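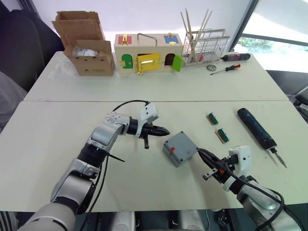

Home About Bench Notes Garden Archive Search

Two tables, one small gray box

Apr 6, 2023 by the Wendwood bench

Quick one, I have to be out the door in a bit and the bread is still in the oven.

So the path lights. If you read the November post you know the path lights quit on us, all of them, the week after I bragged about them. Low voltage stuff, runs off a transformer in the shed, nothing scary. The connections were the problem. Twist caps and tape, out in the weather, my own work from three summers ago. I pulled the whole mess up, put it in a bucket, and the bucket sat there all winter.

Now it's spring and people keep tripping on the second step. So.

The plan: a proper little box at each end of the path, terminal blocks inside, screws you can get at, lid that comes off without a fight. Got the first box and the blocks home last weekend and then had nowhere to work. The real bench is under seed trays until it warms up. Kitchen table is out, we eat on it. Ended up with the two white tables shoved together, one behind the other, and I have to say I may never go back.

Here's why it works for me. Near table is for what I'm working on. Far table is for everything else. Whatever isn't part of the job goes across the join. A box with packaging still in it, far table. The wooden lock box with all the little colored doors, far table. (It needs a home. I keep opening and shutting the doors when I'm supposed to be thinking. The latches are very good.) On the near side I keep it down to the gray box, the two green blocks, and the screwdriver.

I used to do the opposite. Everything within reach, all of it, pliers and cups and mail. You lose a screw in that and you lose the evening with it. Ask me how I know. With the white top you can see what's there. A tiny screw on a brown bench is gone, but on white it has nowhere to hide, unless it rolls, and then it's in the gap between the tables. I ran a strip of masking tape down the join one time and it worked fine until I peeled it up and spent longer getting the gum off than I'd spent on the job. Now I just push the tables tight and work away from the seam.

OK the actual job.

First thing, lid practice. Sounds silly. But the whole reason the old setup failed is I could never be bothered to open it up and look, it was too annoying, so water sat in there and did what water does. If a lid is easy I'll check it. If it's a pain I won't, I know myself. So before anything goes outside I take the lid off and put it back on at the table until I'm bored of it. Twice with the hand screwdriver, then with the cordless.

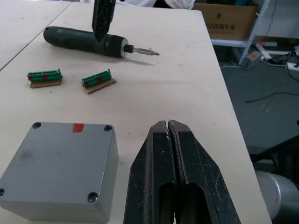 The cordless was the thing I put off buying for years. I had it in my head that a powered driver for small screws was for people with bad wrists or too much money, and well, my wrists are not what they were. Got it at Noscombe, the hardware place out past the feed store, 19 dollars marked down, charger in the bag. It lives on its side at the back of the near table with the bit left in, so I can grab it without looking, and the lid screws sit down in little recesses at the corners, so a long skinny bit is what you want there. A fat stubby one catches on the rim and chews the plastic. Low speed. Start every screw by hand, two turns, then let the driver finish. And corner to opposite corner, same as a car wheel, don't go around in a circle or the lid sits up on one side and there's your leak.

I did not do that the first time. I went around in a circle.

Blocks next. I like the green ones, the kind with a row of openings and you poke the wire in and tighten down. Stick each one on its own little base before it goes anywhere near a box. This was the big change from how I used to do it. Before, I'd be trying to hold a bare block still with one thumb while driving a screw with the other hand and it would skate off across the table every time. On a base it stays put. You can turn the whole thing to get at the far side. You can also write on the base if you have to, which I do, IN and OUT, pencil, nothing fancy.

Some people glue. I used double sided tape for the first go and it let go the moment I leaned on it. Small screws are better if your base is thick enough to take them. Mine's a bit on the thin side so I'm going with glue for the rest and giving it overnight.

A reader wrote in after the November post to say I should skip the blocks and buy the gel filled connectors. Could be right! I've used them on irrigation valves and they held up. What I don't like is they're one and done. Want to add a light, cut it off, new connector, and every time you do that the wire is an inch shorter, and then one day it doesn't reach. With a block you loosen one screw. That's all I'm after.

Bread's out. Slightly too dark on the bottom. Moving on

Red marks. I put red on anything that has a right way up or a right way around. Got the habit from an electrician, El Ouafi Electric over in Wesham, they did our panel the year we moved in and every cover they touched had some little mark so it went back the way it came off. I thought it was a brand thing. I asked, and no, it's so the cover lines up with the body and you don't find out on the fourth screw that you've got it rotated. Such a simple thing. A square lid will go on four ways and feels fine in all of them, and then the one hole that's a hair off won't bite and you're backing out all the rest.

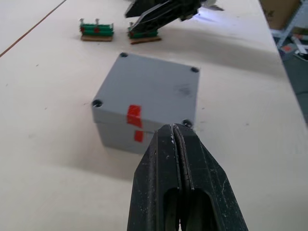

So one bit of red on the lid, one right under it on the body, and when they line up you're home. Tape is fine for indoors. I doubt it'll last a summer outside, so I'm going to go over it with paint pen before the boxes go in the ground. Clean the plastic first or it flakes. I've had it flake on the mailbox numbers and the nine fell off completely, looked like we'd moved.

Timing, for anyone who wants to know what they're in for. One box, lid off, blocks on their bases, test fit, lid back on, took me 57 minutes with a coffee in the middle of it. I'd guess the second goes faster. The trench is what's going to eat the weekend. It always is. We have clay here and then under the clay more clay.

Things I'd tell myself before starting:

Sweep the table with your hand before you put anything down. One crumb of grit under the box and it rocks.

Lid screws go in a saucer. Not your pocket. Not your mouth!!

Charge the driver the night before. Mine goes from fine to dead with no warning at all, no light, it just sort of sighs.

Don't tighten the blocks empty. The little clamps inside close up and then you're there poking at one with a wire that won't go in, cursing at it, and you have to back it out again anyway.

Keep one cardboard carton for packaging and put all of it in there, the clear stuff too, until you're sure nothing has to go back. I threw out a bag once with the gasket still in it. Drove back to Noscombe to buy another whole box for the sake of a gasket.

Still don't know about cable glands. The box I have has a plain wall and I need to drill it, and I've been putting that off. Step bit, I think, from the outside in, with a scrap of wood behind. If anyone has done this in thin plastic without cracking it, tell me what size you started at. I've got two spare lids to mess around on and no spare bodies.

Also undecided: bury the box or post mount it. Buried looks nicer. Post mount I'll actualy open. You see where this is heading. There's an old fence post by the step that leans a little and it would be about the right height if I can get it to stand straight, and the hose reel has to move, and then the hose won't reach the beans. Every job in this yard is three jobs.

Step two is still dark so for now there's a solar lantern on it, the ugly one. Guests like it. I don't.

Will post the drilling, good or bad. Have to run, the car's due in Wesham and I haven't found my shoes.

Recent posts
The path lights, a confession
Seed trays on the bench again
Masking tape: where it works and where it doesn't
What I keep in the far shed
Clay, part two

Older entries
Page views: 2,262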